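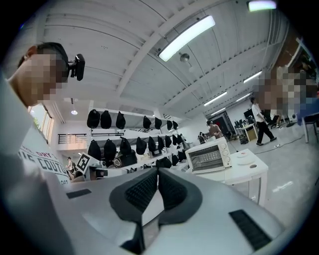

How to run a hand-held gripper station at an open day

These notes come from the Grorkovcombe open day, where the Turnilex group let visitors try the grippers for themselves. They assume you already have working units and a room.

1. Put the marker board up first and leave it alone. Every head camera and gripper gets checked against it, so if it's bumped you start again.

2. Charge everything the night before. We had 14 batteries and could have used more by mid-afternoon.

3. Wipe the finger pads between visitors. A damp cloth is fine - no solvents.

4. Fit the headband before handing over the gripper. It should sit level above the eyebrows, snug but not tight. Ask people to take off caps and sunglasses.

5. Give each visitor one job, such as picking up a cup and setting it on a plate. Show it once, slowly, then let them have a go. Allow 2 minutes each.

6. Keep cables off the walking path, or tape them down. Move spare chairs to the wall.

7. Save recordings to the Niltano drive at lunch and again at close. A full card holds 1,000 short clips, and sorting them later is slow work if the folders aren't labelled.

8. Put the sign-in sheet by the door, with the consent form under it. Nobody records until both are signed.

Pack up in reverse order, marker board last.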